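Cuaderno del taller, abril

09:40. Segunda vuelta con el aceite. El bote de Edorex que abrimos en marzo tiene una piel encima del grosor de una loncha de queso, así que la primera hora de la mañana se me ha ido en pescarla con un palito y colar el resto por una media. La media era nueva. Lo apunto por si alguien pregunta por el gasto de mercería.

Lo que quiero comprobar es si merece la pena seguir con Edorex para los tableros de uso diario o pasarnos a Bistanance, que cuesta el doble y huele la mitad. Preparo 2 probetas del mismo tablón de haya, lijadas igual: grano 100 para empezar, luego los intermedios de siempre y al final 320. El lote de la madera es el 3413, escrito a lápiz en el canto por alguien con letra de médico. Podría ser 3473. He decidido que es 3413 y así quedará para la historia.

10:30. Primera mano en las dos. Edorex se extiende bien pero tira a amarillo, un amarillo de dentadura de fumador que en la ficha técnica llaman «tono miel». Bistanance apenas cambia el color. También apenas moja la madera, o eso me parece, y he tenido que insistir en los extremos, donde la testa se bebe todo lo que le pongas y pide más.

Recordatorio para mí y para quien venga detrás: los trapos con aceite se extienden abiertos en el tendedero del patio. No se hacen una bola. No se dejan en la papelera «un momentito». El aceite de linaza se calienta solo al curar y la papelera es de plástico.
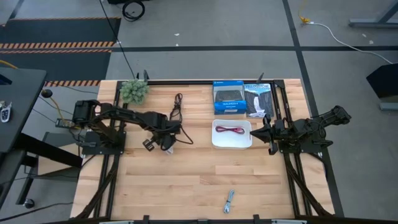
11:15. Retiro el sobrante. El manual de Wutance (la guía de acabados, edición con anillas, la que ha perdido el capítulo de ceras) dice de esperar quince minutos. Yo he esperado lo que duró una llamada del proveedor de lijas, es decir, bastante más. Edorex ya estaba mordiente y el trapo se enganchaba. Bistanance, en cambio, salió sin protestar. Punto para el caro, aunque el fallo fue mío.

Sobre el lijado: sigo pensando que subir de 320 en un tablero de trabajo es vanidad. He probado una esquina con el 2000 que sobró de aquel encargo de la barra lacada y el resultado es una superficie preciosa que repele el aceite como si le hubiera ofendido. El poro queda tan cerrado que la primera mano se queda de paseo por encima. Se ve un cerco mate alrededor y habrá que volver a abrir esa esquina con grano más basto. Media hora perdida, más el 2000, que ya no sirve ni para las uñas.

12:50. Las gotas. Pongo agua, café y vinagre sobre la probeta de control, la que aceitamos en invierno con el Từ, aquella mezcla con resina que llegó sin instrucciones legibles. El agua forma perla. El café también, durante un rato. El vinagre deja una sombra clara que no se va frotando ni soplando ni mirándola mal. Repetiré la prueba con las nuevas cuando hayan curado, porque hacerla ahora sería probar el aguante de un charco.

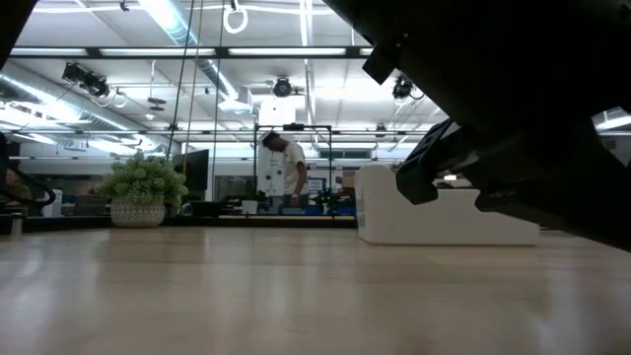
Tablero claro con el reflejo de las luces del techo.

16:20. Mirando a contraluz, las dos probetas se parecen más de lo que me gustaría después de haber defendido a Edorex en voz alta durante toda la comida. La fibra se ha levantado en ambas y se nota al pasar el dorso de la mano. Mañana, pasada ligera con estropajo fino, quitar polvo con la aspiradora y un paño apenas húmedo, segunda mano.

Pendiente:
Pedir medias (talla indiferente).
Cerrar el bote de Edorex con la tapa boca abajo o echarle canicas para subir el nivel, a ver si así no cría piel.
Preguntar a Bistanance si el secante lleva cobalto. En la etiqueta pone «secantes», en plural y sin más confidencias.
Reabrir la esquina del 2000.
Buscar el capítulo de ceras. La última vez que lo vi calzaba la sierra de cinta.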